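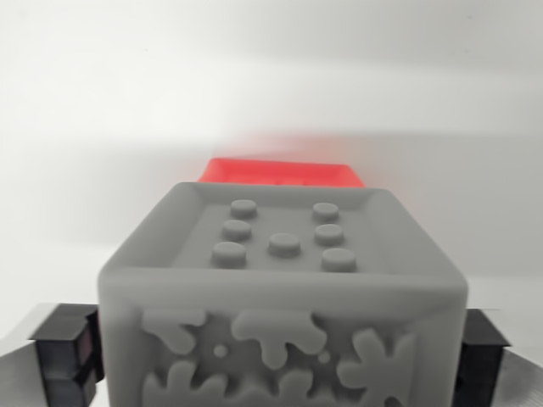
Do Trollia points still expire if you only top up with the card? They do, 2 years after the last flight, card spend doesn't reset the clock anymore. Changed in September.

Sorry for the short mail, at the gate. Few more things from the thread:

- Balus transfers post in 4 days now, was same day for me last year
- Gruvetti hotel nights don't count as activity. Called, asked twice
- award seats to Penrose are 3,000 one way plus taxes, off peak only. Taxes are the painfull part 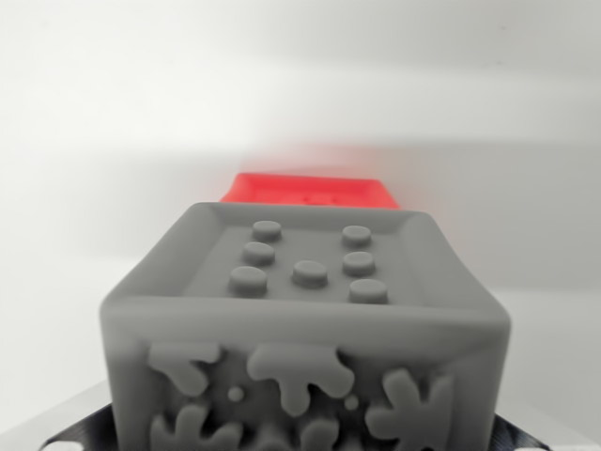 On April 25, 2025, Balus_flyer wrote:

> I have 3,315 points sitting in Trollia and no trip planned.
> Is it worth moving them to Gruvetti or do I lose half in the
> transfer? Also the site wont show me an expiry date, just a
> spinning wheel. Anyone else get that?

You lose more than half, don't do it. Book the Penrose one way, even if the dates are soft, changes are free until check in. Expiry date shows in the app under statements, the website has been broken for me too.

Boarding. Will look up the tax amounts tonight if teh wifi at the hotel works.

M.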